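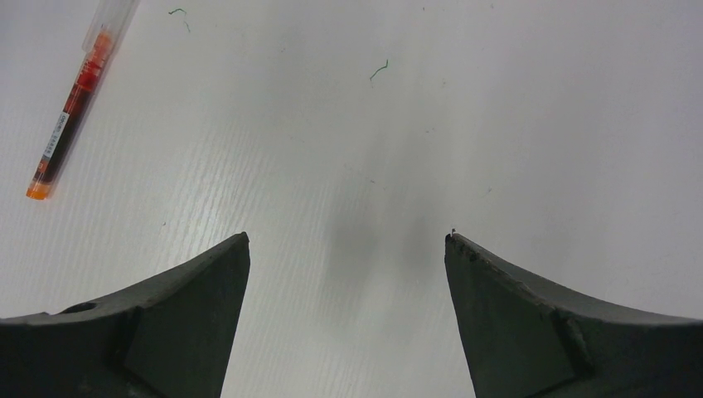 Red gel pen, capped, with two bits of green fluff that nobody has claimed.

The Great Pen Amnesty, and what came of it

Readers with long memories will recall that in July we asked everyone at Pudano to turn out their drawers, coat pockets and mug handles and bring back any pen that had started life in the stationery cupboard. No questions would be asked. A box was put by the photocopier, and then a second box, and by the end of the week the boxes had been joined by a salad bowl from the kitchen.

Nanna Østergaard, who had budgeted an afternoon for sorting, was still at it three days later. The haul came to 220 pens, plus a door key, a baby tooth (collected, with thanks) and a teaspoon. We order more than 2,000 pens a year for a building that does nearly all its writing on keyboards, so the amnesty can be said to have recovered a fair slice of the problem and left the rest in people's cars.

The method was simple. Each pen was uncapped and made to draw a loop on the back of an old agenda. If it drew a loop, it lived. If it drew half a loop it was given a warm-up scribble and one more go. Arnar Thorlacius argued for a third go on humanitarian grounds and was given a pile of his own to do, after which he came round to the two-go system quite quickly.

Blue did well. Black did well too, though most of the black ones had been chewed, and we have taken a view on those. Green was mostly dead on arrival. The surprise was red. Hardly any of the red gel pens had been used to any serious extent, and plenty still had their labels on. It seems that people take a red pen from the cupboard with strong intentions, mark up one page of somebody else's report, feel a bit unkind and put it away for good.

They are nice pens, for the record. You can see the ink through the barrel, so there is no arguing about whether it has run out, and the one at the top of this page has an orange plug in its end bright enough to find on any desk in the building. Hafþór Damgaard says red gel takes longer to dry than blue and will come off on your cuff. Several of us have tested this since without meaning to. The rest of us would just like people to put the caps back on.

On the subject of caps: Nanna was left with a jar of them at the end, belonging to nothing. She tried every one on every capless pen, which sounds like something out of a fairy tale and took most of a lunch hour. Five matches were made. The jar is now on the windowsill in the post room if you would like to try your luck, and please don't add to it.

So, the new arrangements. The stationery cupboard stays unlocked. There was a proposal to keep the pens behind the front desk and have people sign for them, and it lasted exactly as long as it took someone to ask what they would sign with. In place of that, the rescued pens have gone into the top drawer, sorted by colour, and the new boxes have moved to the bottom shelf, behind the laminating pouches, where you will have to kneel to reach them. We expect this to do more for the budget than any amount of signing.

Red pens have a tray to themselves. If you are proofing the Saltitz brochure, take two, as the last draft needed both. If you are marking up anything written by Maxence Lecomte, he has asked that you use pencil, and has been told no.

Highlighters were not part of the amnesty and we would rather not have them brought in now. The same goes for the fat markers from the Grigaitė workshop, which are permanent, as the whiteboard in the small meeting room can confirm. Anyone who knows what takes it off, please speak to Brynhildur Gunnlaugsson. She has already tried the thing with the toothpaste.

A word about pens with other firms' names on. Thirty-odd years of conferences have left us rich in these, and the Eminano ones are better than anything we buy. They are welcome in the drawer. We do ask that you don't take them into meetings with Eminano.

The salad bowl has been washed twice and is back in the kitchen, where it is being given a wide berth. It is perfectly clean. There is a faint blue ring at the bottom that will not shift, and whoever brings the coleslaw to the winter lunch may want to bring it in its own dish.

Dead pens can go in the recycling tube by the back stairs. Please take the elastic bands off first.

The next count is on 10 Dec 2022, after the lunch. If there is a pen behind your ear at the time, it will be included.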